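Project Sarkar: our bench rules for soft items

I wrote most of this section, and I'm still pretty pleased with it! We had two rules from September that everyone kept (more or less), and the rest grew out of our cloth runs with the gripper. Frayed fabric is the tricky one – loose threads go everywhere, and the Juritari checklist we started from only talks about boxes. 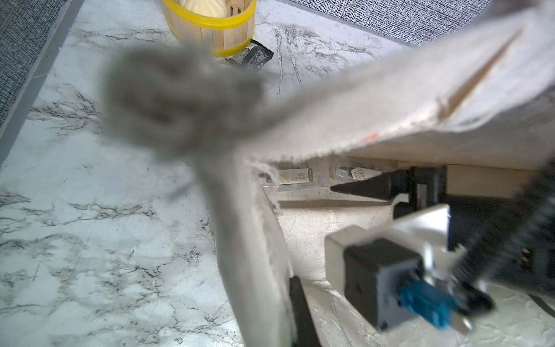 Rule 3: Threads and moving parts

Stop the arm before you touch any thread near the motor block, even a tiny wisp. Check the finger pad and the blue connector after every run, then sign the log. We set a limit of 45 minutes per session, and I'd happily make it shorter for anything this raggedy.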